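Report on the Open Day at the Celdale Campus

The Office of Undergraduate Advising attended the Celdale open day for prospective and transfer students in November 2022. The purpose of the visit was to learn how Celdale explains its degree requirements to applicants and to see which of its practices might suit our own advising sessions in May. This report is shared with departments that take part in those sessions.

Celdale received about 500 visitors over the course of the day. Registration took place in the main hall of the Stojanović Building, where each visitor was given a printed schedule and a campus map. The schedule listed the general sessions in one column and the department sessions in another. Visitors who had not yet chosen a major were directed to the general sessions first, and staff at the desk held to this order even when the line grew long.

The opening session covered requirements that apply to every undergraduate degree at Celdale: writing, quantitative study, and a minimum number of credits outside the major. The presenters then explained how a department may set further rules, such as a required grade in an introductory course or a limit on credits earned by transfer. Many of the questions came from parents, and most of these concerned the difference between being admitted to the university and being admitted to a major. Celdale treats these as separate steps. A student may be enrolled for a full year before applying to a program, and Business and Nursing both ask for a second application.

Department sessions ran in groups of 20 and lasted less than an hour. We attended those offered by Business, Engineering, and Education. The Business session was the most detailed. Visitors worked through a blank four-year plan with an adviser and marked the courses that must be taken in sequence. Engineering gave most of its time to the co-op option, under which students complete 3 work terms and graduate a year later than they otherwise would.

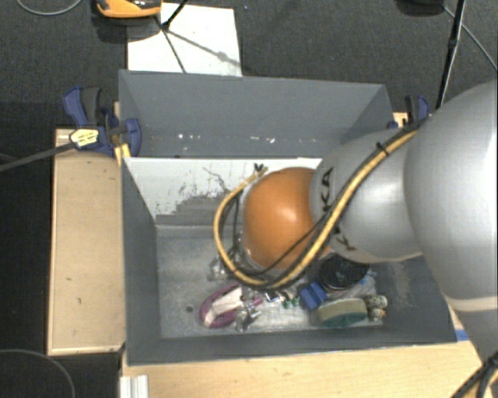 The co-op option raised questions about cost. Students pay a reduced fee during a work term and keep their library access, but they do not hold full-time status for the purpose of most scholarships. This point was made clearly in the room and is missing from the printed guide. We mentioned it to the staff at the information desk, who took a note of it.

Lunch was served in Lurska Hall, a short walk from the classrooms. Signs on the path were small, and several families arrived after the transfer session had begun – a matter to keep in mind for our own event, where the distances are greater.

The transfer session was held in the Triltska Room. Applicants had been asked to bring an unofficial transcript, and 4 advisers were available to review them one at a time. They did not promise credit for any course. They marked each transcript with the courses likely to need a syllabus review, and gave the applicant a sheet showing where to send the documents. Waiting times were long by the middle of the afternoon, and there was little seating in the hallway.

We recommend that our office prepare a blank degree plan for each department before May and ask transfer applicants to book a review time in advance. We also recommend that scholarship rules for co-op students appear in print next to the fee table. Copies of the Celdale schedule and transfer sheet may be requested from the advising desk during regular office hours.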